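Reading time: 3 min

Search this site Enter keywords Go

Buying the second arm first

22 October 2018

The manager of the small robotics workshop at Grullari keeps her equipment plan on one sheet of paper, folded in four. It has been through a lot of pockets. "I used to have a spreadsheet with eleven tabs," she says, laughing. "Then I noticed I only ever opened one of them!"

She is planning next year's purchases now, and the order has to be in by December. I went to see her expecting to talk about arms. We spent most of the first hour on grippers, and I was glad we did, because she is wonderful on the subject.

"People budget for the robot and then they have nothing left for its hands," she says. "The arm is what you show visitors. The fingers are what wear out, what you swap, what you wish you had in another size." Her rule is to hold back 30 percent of the budget for grippers, finger pads, cables and spare mounts, and she will not let anyone borrow from it before the arm is working. 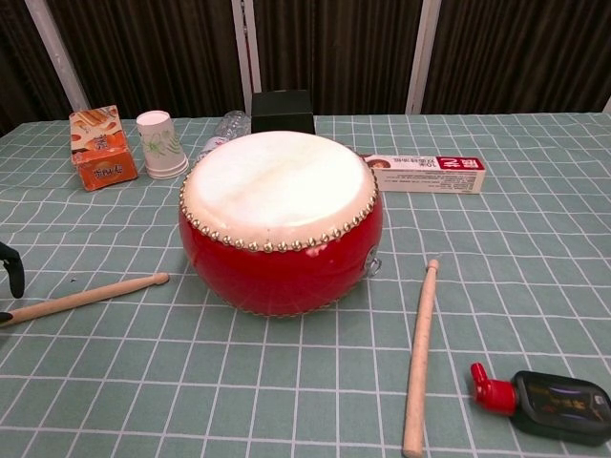 Objects have a line of their own on the sheet, which I had never seen in an equipment plan before. She sets aside 200 dollars for ordinary things to handle, and she spends it with real delight in corner stores and gift shops. A toothpaste box is long and light, paper cups nest together, and a red drum with two wooden sticks asks a gripper to deal with a thin round thing lying flat on cloth. "I love the drumsticks," she says. "If you are choosing between two sets of fingers, put a stick on a table and try both. You learn more than from the brochure."

She got quotes from two suppliers this year, Trekby and Vestari. Trekby was cheaper on paper. Vestari would lend her a gripper for 45 days before she paid anything, and that settled it. She wants the loan written into the order, with the start date counted from the day it is mounted and running.

"Ask about delivery for the small parts, too," she adds. "An arm can turn up on time and then sit there waiting for an adapter plate." She now orders the plate first, before the arm is even approved.

And the second arm? She would rather buy two modest ones together than a grand one now and a partner later - the models change, the mounts change, and then you are paying for adapters again. Kashyap, the planning tool her office uses, only lets her enter one machine per request, so she files two on the same morning and staples the printouts together.

What would she do with more money? She doesn't stop to think. "More fingers. And a bigger table!"

Related items
Leasing or buying: notes from a first year
What to ask before you sign for a loan unit
Spare parts: how many is enough?
Making room for a second workbench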